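Makville says its clear plastic recycling works. Does it?

July 6, 2025

The town of Makville says its new drop-off plan for hard, clear plastic is a success, with over 3,121 pounds collected at 2 sites. The word "collected" is doing a lot of work there. The town's notice does not say how much was turned into anything new, or how much was hauled to the Sukgate landfill.

Fedent, the firm hired to sort the load, said only that results were "in line with hopes." It did not say whose hopes. 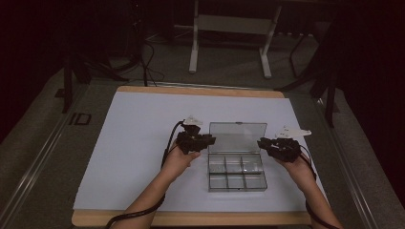
Korkor Fiadzo said she would keep dropping off her plastic but wanted to see a receipt from the buyer, "not another flyer," before she believed a pound of it had been reused.

So far the town has named one buyer, Rocha, and has not shared the contract. Clear plastics may look the same on a shelf and still need to be sorted by type – mix them and the batch can be worth very little. The plan costs each home $9 a year.

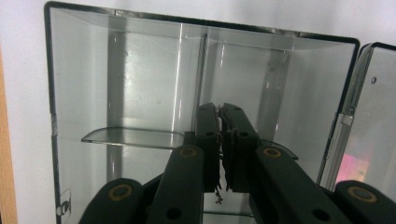 A clear acrylic case with a shelf inside.

Town staff said a full report would come by the end of July. An earlier one, on glass, was promised the same way and has yet to appear.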